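4.2 Returns, fit and the trouble with sleeves

The most exciting result of the whole study came from a question we nearly left out. We had asked customers of the three hire shops, Herklow, Flunitum and Grevau, to tell us why a formal dress or suit went back before the event, and we expected colour to lead the list by a wide margin. It did not. Of the 642 garments followed through the season, 343 were returned or swapped at least once, and the reason given most often was the fit of the upper arm. Waist and hem, which take up most of the space in the shops' own size guides, came well behind.

We find this a lovely example of how much can hide in a plain returns slip. Upper arm width is hardly ever printed on a size chart, and only one shop (Grevau) gave it for any of its ranges. Customers therefore chose by bust and waist, found that both were right, and then could not lift a glass comfortably. Several wrote at length on the slip, filling the margins and in one case the back, and these longer notes turned out to be the richest material we had. One wearer of a long-sleeved satin gown told us it was "perfect as long as I stood like a candlestick".

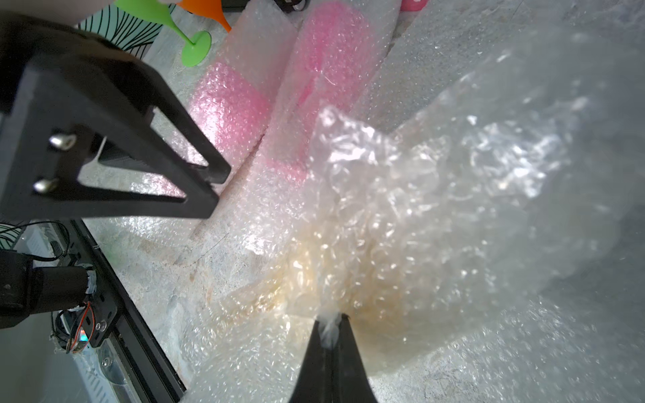 Fabric weight was the second thing we looked at, and it proved just as rewarding. We sorted the garments into 7 groups by cloth, from light chiffon up to lined velvet, and compared how each group was rated for comfort after an evening's wear. Light cloths did well on comfort but badly on how they looked on arrival, and the shops' packing has a good deal to do with that. A sheer overskirt remembers every fold. Clear bubble wrap of the kind in Figure 6, which bunches into wrinkled ridges when it is pinched, kept beading safe in the post, yet customers still complained of creases in the chiffon beneath it. Velvet came out of its parcel looking splendid and was then called too warm by nearly everyone who danced.

Figure 6. Clear bubble wrap gathered into a fold.

The Simon range, a line of bridesmaid dresses stocked by both Herklow and Flunitum, let us compare the same garment across two sets of customers. We were delighted to have it. Herklow measures its customers in the shop and Flunitum asks them to measure themselves at home, and the home measurers sent back far more dresses for being loose in the bodice. Our best guess is that people pull the tape over a jumper or a shirt, and add a little on top for safety. Flunitum has a short leaflet on how to measure, but it says nothing about what to wear while doing it.

None of this tells us how the same people would choose if they were buying and not hiring. A hired gown is worn for one night, and wearers may put up with a tight sleeve that they would never accept in something they meant to keep. We come back to this in section 5, where the written comments are sorted by type of event.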